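Trindwood Tabletop Microwaves: Frequently Asked Questions

Setup

How much clearance does the oven need?
Leave four inches above the top and three inches on each side. The back can sit closer, but the rear vent must not touch a wall or curtain.

Can I use an extension cord?
No. Plug the oven directly into a grounded wall outlet. A circuit shared with a toaster or kettle will often trip.

Does the door side need extra room?
Yes. The door is hinged on the left and should open fully without hitting a wall or another appliance. On a small table, the open door may extend past the table edge.

Cooking

Why is the center of my food cold?
Microwaves heat the outer inch or so first. Stir halfway through, or arrange the food in a ring. Standing time counts as cooking time.

Which power level should I use for defrosting?
Use level 3. For ground meat, stop every two minutes and remove the parts that have thawed.

Can I heat plain water?
Yes, in a microwave-safe cup with a wooden stir stick left in it. Very smooth cups can let water pass the boiling point without bubbling, and it may then erupt when moved. Wait 40 seconds before taking the cup out.

White tabletop microwave, door and cavity access
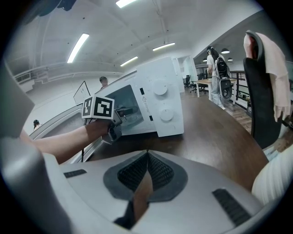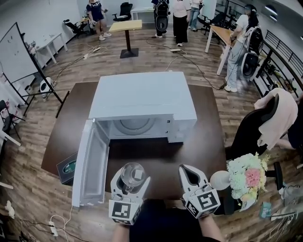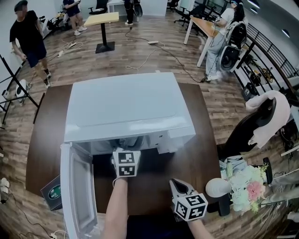 Cleaning

How do I remove dried splatter?
Heat one cup of water with two slices of lemon for three minutes. Keep the door closed for another five, then wipe with a soft cloth. Do not use steel wool or oven cleaner.

Is the turntable plate dishwasher safe?
The plate is. The roller ring is not. Wash it by hand and dry it before putting it back.

Faults

The plate does not turn. What should I check?
Check that the plate is seated on the hub and that the dish does not touch the walls. If the hub itself does not move, the motor needs service.

I see sparks. Is the oven damaged?
Usually not. Stop the oven and look for foil, metal trim or a twist tie. If sparks continue with only a cup of water inside, the waveguide cover is probably burned. Order part 562.

Can I replace the door seal myself?
No. Door parts are replaced by a service center only, and the oven is tested for leakage afterward.

Service

Who handles repairs?
Asetti handles all repairs under warranty. Written questions go to Jytte Hedegaard at the parts desk. Orders received after noon on Friday ship the following week.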